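The Night Shift at Fonville

The job ad said "chore attendant." I thought it meant mops.

Fonville is the old furniture outlet off the highway, the one with no windows on the north side. Fundach took the lease in March and painted everything inside black. Walls black, pipes black. You come in from the parking lot and your eyes just quit for a minute.

My station was number five. Two arms, a table, a headset, a stool that went down by itself if you sat on it too long. The pay was okay. The bus was not.

Here's what they wanted. The arms had to put a kitchen away. Small stuff first. Cup, bowl, pail. Utensils in the cup, lid on the thing, board to the side, wipe. Then do it over with everything moved. 300 times clean, no human hand, and the client would sign. The client was Benance, they had apartments for old people, a whole string of them, and they wanted to know one thing. Can it do the dishes yet. That was really how the email put it. Can it do the dishes yet, please advise.

I watched. If it got stuck I pressed the gray button and wrote down why. Then I set the table up again by hand, which took me maybe a minute. It took the arms eleven. On a good night.

First week it couldn't let go of things. It would pick up a spoon fine, beautiful even, bring it over the cup, and then stay there. Just holding it. Like somebody in a doorway trying to remember what they came in for. I wrote "won't let go" so many times I started writing WLG.
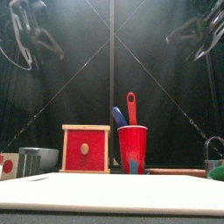
My mother was living with me then. She'd had the stroke in the fall and her right hand was mostly for show. She'd get up before I was home and try to do the kitchen. I'd come in at six thirty and find her at the sink with one cup. Same cup, water running. She'd get it up to the shelf and the fingers wouldn't open.

"Well," she'd say. "Here we are."

And I'd reach around and sort of peel them off, one then the next, and the cup would stay on the shelf, and she'd go sit down like she had finished a whole day at the plant. Which she used to, she did brake lines for most of my life. She could do two at a time without looking.

I didn't tell her what the job was. I said warehouse.

Second week the software people came up with a thing called Pant. I don't know what it stood for, they laughed when they said it so probably nothing. Pant was supposed to teach the fingers when to quit. They ran it at station five because station five was the worst. It let go of everything. It let go of things on the way up. I picked a fork out of my shoe.

WLG became LGE, lets go early. I filled two sheets.

They turned Pant down, then up, then down. A kid with a laptop sat on the floor by my stool eating dry cereal and asking me stuff. What did it look like right before? Did it slow down? I said it looks like it's thinking about the wrong part. It's thinking about the fingers. You don't think about your fingers, you think about the shelf.

He typed that in. No idea what the computer did with it.

The next night it put a spoon in the cup. Then the other spoon. Then it tipped the bowl onto the stack, crooked, and I had my hand on the gray button the entire time and didnt press it. Eleven minutes. I wrote "clean" and my pen skipped so I wrote it again.

It did nine clean before morning. Then it knocked the pail off the table and went on tidying the place where the pail had been, very careful, for a long time.

I told my mother about it at breakfast. All of it, the arms, the spoons, the old people's apartments. I figured she'd be mad. She chewed her toast for a while.

"How much is one?"

I said about 3000 a month, rented, with a person watching.

"Who's the person?"

"Me, I guess."

"You're already here," she said. "You're free."

Then she wanted to know what it did about the letting go. So I told her what I told the kid. Don't think about the fingers. Think about the shelf. And I felt stupid saying it becuase she had therapists, real ones, with the putty and the rubber bands, and a bill on the fridge for $740 that I hadn't opened all the way.

She got up and rinsed her cup. Took forever. I looked at the table so I wouldn't look at her. I heard the cabinet door. I heard the water still going.

"Shelf," she said, to nobody, kind of annoyed. "Shelf, shelf, shelf."

It didn't work. She stood there holding it. But she was laughing, and I went over and did the fingers, and the last one, the little one, I'm pretty sure that one came off by itself.

I was back at Fonville at ten. Somebody had moved the table over and left a note on the stool, Benance is sending people Feb, how many clean so far? I counted the sheets. Ninety-one. I wrote it on the back of the note and turned on station five and both arms came up out of their rest, wobbled once, and waited on me.

I put the cup out first.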